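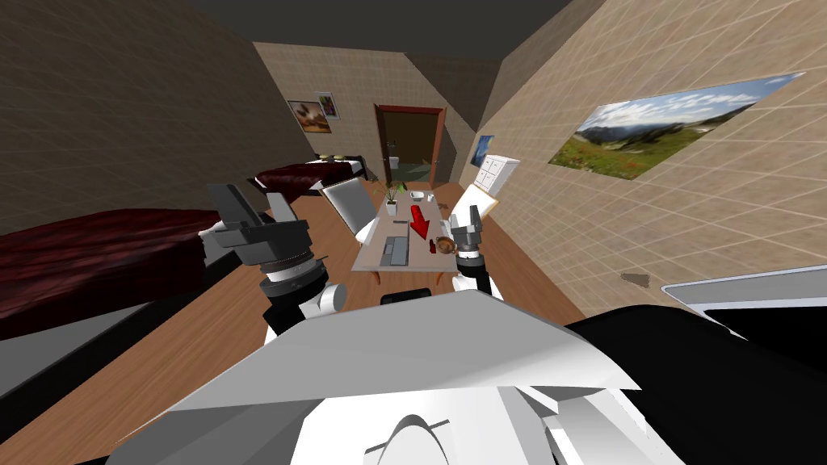
Nektarios Stamatopoulos
January 12, 2025

Some of you asked me how I learned to write in English every day, when my mother language is Greek and I was bad at it in school. I will try to answer in a few posts. Please be patient with me, I write slowly.

I started with a notebook. It was a cheap one from the Andreadis stationery shop near the bus station, with thin paper. I wrote three sentences each evening. They were very boring sentences. "Today I bought onions." "The bus was late." "My neighbor is painting his door."

My first mistake was to write in Greek and then translate. I had a nice long Greek sentence with four parts, and in English it fell down like a wet cardboard box. So I stopped translating. If I did not know the English word for something, I wrote about something else that evening.

This means that for the whole first winter my notebook has almost nothing about feelings. It has very much about food.

The articles. I must talk about the articles. In Greek we put "the" also in front of people's names, and we put it in front of love, and life, and patience. I still want to write "the patience is important." After I finish a text I read it one time only for "the" and "a" and I look at nothing else.

I do the same for prepositions, on a second reading. In the bus, on the bus. On Monday, in February, at night, in the morning. I do not try to understand why. I have a list at the back of the notebook and I add to it.

A small list from there, if it is useful for somebody:
depend on
interested in
good at
married to (I wrote "married with" for years)
listen to
enter the room, with no "in"
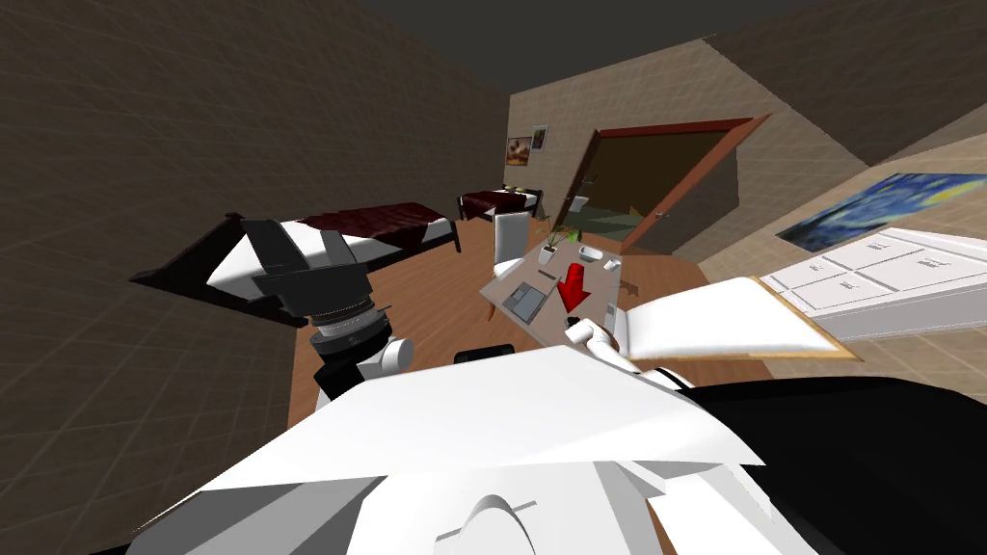 Bedroom with a table, tilted view.

About dictionaries. I use a paper one for learners. It has short explanations in easy English, and I like that I see the neighbor words on the page when I search for one. I went to look for "reluctant" and came back with "rely" and "relief" too. I have used all of them since then, "reluctant" the least.

I also tried a word app called Lornimum. It gives you cards and a green bar that goes up. I liked the bar too much. I could recognize 990 words on the cards, and then in a letter to my landlord I could not remember how to say that the faucet drips. I had learned "magnificent" but not "drip." I deleted it after 2 months.

What helped more was copying. I take one paragraph from a book, I read it twice, I close the book and I try to write it again from memory. Then I compare. The places where I am different are the places where my English is still Greek. It is not comfortable to see, but you see it very clearly.

Choose plain books for this. I used old cookbooks and a guide for growing tomatoes. A novel by a famous writer is a bad teacher for the beginner, the sentences do things that you should not do in an email.

Somebody asked me about work emails. My first job where I needed English was at Fudimport, in the office for orders. In my first week I wrote to a supplier "I demand a new invoice." I wanted to say "I ask for." In French class they taught us demander, and my head took it from the wrong drawer. The supplier answered in four minutes with the new invoice and a very long apology.

I wrote to him again to explain. We were friendly after that, but I think he was always a little bit afraid.

About length. When I joined the Druron writing circle they had a limit of 400 words for each text. I was angry about it, because I wanted to show all my new words. My text about my grandmother's village was over 990 words. I cut the weather, then the history of the church, then two cousins. The cousins were hard.

I still write everything too long the first time — and then I take out every "very" and every "really." I let one stay if it was brave enough.

A question from the replies: do I think in English now? In the supermarket, yes. When I count, never. When I am angry, I start in English because I want to be polite, and I finish in Greek.

Another one: should you let people correct you? Yes, but choose one person, and ask this person for one kind of mistake at a time. When I received a page full of red, I did not write for three weeks.

I will post some pages from the first notebook in February, if I can read my handwriting. The onions are on page one.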